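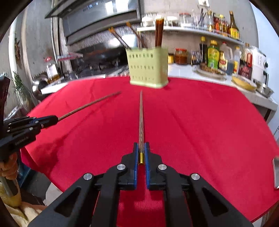 **Joni Pitkänen**
*Contributing writer, fiction*

22 May 2021

Offer number five went in at 4:40 and the seller wanted everything by six. Dell was parked outside the bank with the laptop on the passenger seat, one bar of signal, no charger.

"Read me the number again," her brother said on the phone.

"314."

"Thousand."

"Yes, thousand, Marty. Obviously thousand."

"It was listed at 289."

"I know what it was listed at."

A pause. Water running on his end. He always did the dishes when he was nervous, he'd done them the whole week of the funeral, clean ones too.

The house was on Chisholm. Two bedrooms, a porch with a sag in it, a pear tree the listing called mature. She'd seen it for eleven minutes on Thursday with another couple right behind her, the woman already measuring for curtains. Measuring! With her arms, like a person landing a plane. Dell had hated her completely.

"What's the monthly," Marty said.

"2,798. With the taxes in."

"Dell."

"I can do it."

"You can do it if you don't eat."

"I'll eat pears."

He didn't laugh. She looked at the document on the screen. Initial here, initial here. Waive inspection, yes or no. The agent, a kid from Zevier with a very thin tie, had told her the yes people got houses. Said it kindly. Said it the way a nurse says little pinch.

She had lost the one on Vinetti Street over a closing date. Lost the duplex to cash. Lost the brick one in Pledcombe to a letter - somebody wrote the owners a letter about their dog, and the owners cried, and that was that. After that Dell wrote a letter too. She didn't have a dog. She wrote about Mom's kitchen, the yellow one, and the drawer that only opened if you kicked it. The owners of the next place never read it, they took the first offer that came in, and she still had the letter in the glove box, folded in with the registration.

5:02. Battery at nineteen percent.

"Did you look at the basement," Marty said.

"For a second."

"And?"

"It was a basement."

"Did it smell?"

It had smelled. Sweet, kind of, like wet cardboard. There was a dehumidifier going in the corner and a candle burning on top of the washer, and she'd noticed both and walked right back up the stairs and stood in the front room where the light came in. Good light. Floor the color of tea.

"A little," she said.

Water off. She heard him dry his hands, each finger, she could picture it.

"I could drive over," he said. "Tomorrow. Look at it with you. I've got the moisture thing from work."

"There's no tomorrow. It's six o'clock."

"So let them have six o'clock."

Across the lot a man was loading mulch into a hatchback, bag after bag, the back end sinking. He had a yard. He had some place where all that mulch was going to go. She watched him shut the hatch and open it agian and move one bag an inch.

"If I don't get this one I have to renew," she said. "The lease. End of June. Another year of the guy upstairs."

"The bowling guy."

"It's not bowling. I don't know what it is."

"You could stay here."

"In the den."

"It's a good den."

She thought about the den. The pullout with the bar across the middle. Mom's lamp in there, the one they'd flipped a coin over, and Marty had won and then tried to give it to her anyway, in the driveway, with the shade off.

Fifteen percent. The kid from Zevier was texting. *Any update?* Then a house emoji. Then, a minute later, *no pressure*.

"Marty, what would she have done?"

"Mom? Mom bought that place without going upstairs."

"She did not."

"Ask Aunt Rue. Dad had the flu, she went by herself. Didn't know there was a second bathroom til they moved in."

Dell put her thumb on the trackpad. Waive inspection. The little box, the cursor over it, her own face on the screen where the sun hit.

"Get in the car," she said. "Bring the moisture thing."

"What? Now? It's forty minutes."

"I'll ask the kid to let us in at quarter to."

"And if he says no?"

She was already typing with the other hand, and getting every word wrong - basment, pleese - and she hit send without fixing any of it. Then she started the car. On his end she heard keys, and the screen door, and Marty swearing at the step.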